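3.2 Folding surface and handling of loose garments

Most of the folding in our sessions was done on beds and other padded surfaces, because that is where people in the June interviews said they fold at home. Of the 90 households in the Demham survey, 57 named the bed first and the kitchen table second. A padded surface is a poor one for the job. It gives under the hand, and its cover creases along with the cloth lying on it. 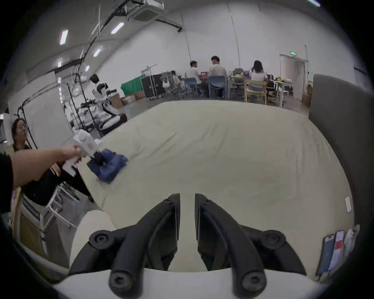
Figure 4. Folded blue cloth on a cream-colored mattress, with a pillow near the mattress edge and a gray upholstered headboard.

We coded each fold by where the cloth was held first: at a corner, along a hem, or somewhere in the body of the garment. Two coders, Chin and Cardoso, worked separately and then compared their sheets. Towels and pillowcases gave them little trouble. Shirts and work coats did — collars and cuffs flop back over the part that has just been laid flat, and a side seam is easy to mistake for a hem when the cloth is twisted. Where the coders disagreed, the fold was entered as "body." 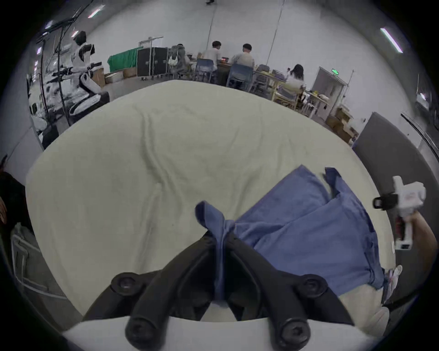
The final set holds 653 folds, and nearly 50 of them carry the "body" code only through disagreement. We kept these in the counts but left them out of the timing analysis in Section 4. Garments hanging over the edge of the surface were coded separately, following the Noh scheme, with one change: a sleeve alone over the edge was not treated as overhang. Under the original scheme a long-sleeved shirt would almost always have qualified, and the category would have told us little about how the garment was placed.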